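September, gone 10 at night

Kettle on, feet up, laptop finally shut. I spent the whole day shifting our old file server over to Relterard and my eyes feel like they've been sanded. I'd told everyone at Quartey it would be a morning's work (when will I learn?) and then the copy job sat there at four per cent until well past lunch, while I refreshed the page like that ever helped anybody.

The trouble was the permissions. Half the folders on the old box belonged to logins of people who left years ago, and Relterard won't take a file if it can't work out who owns it. So it stopped, very politely, and waited for me to click something. 220 times! I did the first lot by hand before I remembered that Sistent has a bulk thing tucked away under the billing menu, of all places. Who puts it under billing?

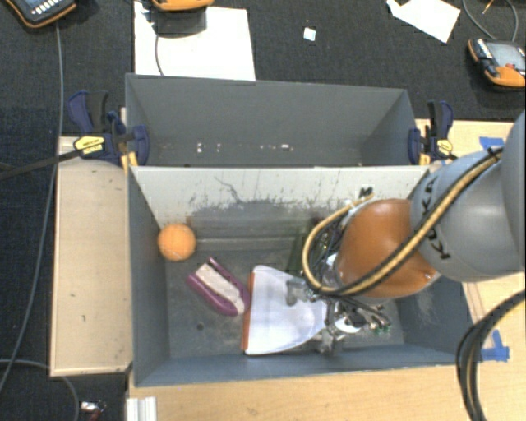
Anyway, once that was sorted it fairly flew along. The accounts folder went over in about six minutes and I sat and watched the little green bar with a cheese sandwich, feeling very pleased with myself. Then I got the first cost estimate and felt a bit less pleased. I'd left the test machines running all over the weekend, big ones too, doing absolutely nothing, and they charge by the hour whether you're using them or not. Switched them off and set up a spending alert, which I should have done on day one and have now written on a sticky note for next time.

Still can't decide about the backups. Skorkeck is cheaper for storing things but they sting you when you want your own files back, and the one time you need a backup is the one time you're in no mood to be stung. I'll do the sums again in the morning.

The old server is still humming away in the cupboard. I can't bring myself to pull the plug until the payroll run has gone through, so it gets another week. Must remember to ring the phone company about the line. Bed.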